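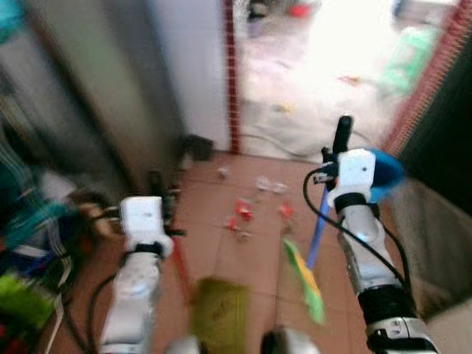
Helberg long-handled dustpan and brush set
Reviewed by Anwara Cassim, 24/01/2007

We have terracotta tiles in the passage to the back door, and they collect everything. Grit comes in on boots, onion skins travel from the kitchen, and the grout lines hold on to anything smaller than a pea. I had been using a short hand brush and a tin pan, and my knees had had enough. The Helberg set is sold by Parnley at 245, delivery included, and I have now had it since August.

What you get is a broom and a pan on a long handle. There is nothing to assemble apart from screwing the handles in. The pan handle went in straight away. The broom handle took three goes before the thread caught, and it has worked loose twice since. A turn of tape round the thread cured it.

The broom is the better half. The bristles are soft at the tips and stiffer further up, so it picks up dust without flicking larger bits down the passage. On glazed kitchen tiles it is very good. On terracotta, which is rougher, you need to go over the same patch again, and it is best to sweep along the grout lines first and across them afterwards. It does not like wet floors. Damp crumbs stick in the bristles and have to be combed out with your fingers.

The pan is less good. The front lip is hard plastic with no rubber strip. On a flat floor that would not matter, but old tiles are never level, and a thin line of dust is left behind each time. I tip the handle forward and pull the pan back an inch at a time until it has gone. My neighbour Hawi Gudeta has the Skeltolar set, which has a rubber lip, and hers leaves less. The Skeltolar broom sheds, though, and mine has not.

Height is worth checking before you buy. The handles are 86 cm, which suits me. Kasun, who is a good deal taller, has to stoop and says he would sooner use the big yard broom.

Storage is ordinary. There is a hole at the top of each handle, and both hang from cup hooks by the door. The pan does not clip to the broom, although the leaflet says it does. I wrote to Parnley about this and had a polite reply from a Mr Gazi offering a refund or a replacement. I took the replacement and it does not clip either.

Cleaning is easy. Warm water and washing-up liquid, then dry the broom head bristles up.

I would buy the broom again on its own if they sold it that way. As a set I give it 7 out of 10.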